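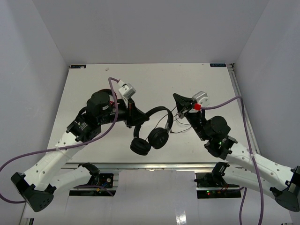 J'ai toujours détesté le bruit du frigo. Il faut partir de là, sinon on ne comprend rien à cette histoire. Je l'avais racheté au locataire d'avant, un Kartha de 551 litres (pour une personne seule, oui, je sais), et il chantait. Un la, à peu près juste, toute la nuit, avec un petit hoquet avant l'aube. Alors j'ai fait ce que fait toute personne raisonnable qui n'a pas les moyens de changer de frigo : je suis allée chercher un casque. Un bon gros casque noir, de ceux qui vous mangent les oreilles en entier, avec deux coussinets ronds et bien épais, un arceau qui fait le gros dos et un câble fin qui s'enroule en boucles dès qu'on le quitte des yeux.

Je l'ai trouvé chez Hasard, la brocante derrière la place Pisier, entre un grille-pain et une pile d'assiettes à fleurs. L'étiquette disait 2 euros. J'ai cru qu'il manquait un zéro, j'ai payé très vite, en pièces, et je suis sortie sans dire au revoir, comme une voleuse !

Le premier soir, je l'ai mis sans rien brancher. C'était en février, il faisait un froid de canard dans la cuisine, et je me suis dit que ça me tiendrait au moins les oreilles au chaud. Le frigo s'est tu. Enfin, il s'est éloigné, comme quelqu'un qui change de pièce en continuant de parler. Et puis, derrière le silence, il y avait autre chose.

De la pluie.

J'ai enlevé le casque : frigo. Je l'ai remis : pluie. Une pluie fine, sur un toit en tôle, avec de temps en temps une goutte plus grosse qui tombait dans un seau. La fiche pendait sur mes genoux, branchée à rien du tout. Je l'ai regardée un bon moment, cette fiche, je l'ai même soufflée comme on faisait avec les cartouches de jeux vidéo. La pluie continuait.

Bon. Une autre que moi aurait rapporté la chose à la brocante. Moi, j'ai mis de l'eau à chauffer et j'ai écouté la pluie jusqu'à deux heures du matin en mangeant des biscottes (qui ne faisaient aucun bruit, détail merveilleux).

Les soirs suivants, j'ai appris des choses. Il pleuvait surtout à gauche. À droite, il y avait une maison, avec un plancher qui craquait et une horloge un peu paresseuse. Parfois on déplaçait une chaise. Une fois, quelqu'un a épluché des pommes, j'en mettrais ma main au feu, on reconnaît très bien ce petit bruit de ruban. J'ai commencé à rentrer plus tôt. J'ai refusé un dîner, puis un deuxième, en prétextant des travaux dans l'immeuble. Je me suis surprise à dire bonsoir en mettant le casque, tout bas, d'un ton poli.

Et un soir, à droite, on a toussé. Puis une voix de femme assez âgée a dit, très distinctement :

« Encore ce frigo. »

J'ai failli lâcher ma tasse. La voix a soupiré, la chaise a grincé, et elle a repris, pour elle-même ou pour un chat : « Toute la nuit, ce la. Il va me rendre folle, avec son la. »

J'ai compris d'un coup, et j'ai eu honte, mais honte ! Pendant que je me prélassais sous sa pluie, elle se tapait mon Kartha. Elle devait avoir un casque, elle aussi, ou un vieux poste, ou juste une oreille mal tournée, je n'en sais rien. J'ai essayé de lui parler. J'ai dit pardon, madame, je suis désolée, dans un coussinet puis dans l'autre, et j'ai même approché la fiche de ma bouche comme un micro. Rien, sinon l'horloge.

Le lendemain, j'ai vendu le frigo. Un étudiant de la rue d'en bas l'a emporté sur un diable, pour 100 euros et une promesse de gâteau au yaourt que j'attends toujours. J'en ai mis 400 dans un Brituno tout neuf, un petit modèle que le vendeur jurait silencieux, et j'ai passé une semaine à pâtes et compote pour m'en remettre. Le soir de la livraison, je me suis assise à ma place habituelle, le cœur battant comme avant un examen, et j'ai mis le casque.

Il pleuvait. L'horloge traînait. J'ai attendu longtemps, sans biscottes, pour ne pas la déranger, et vers minuit la chaise a bougé, tout près.

« Ah », a dit la voix.

Puis elle s'est mise à éplucher une pomme.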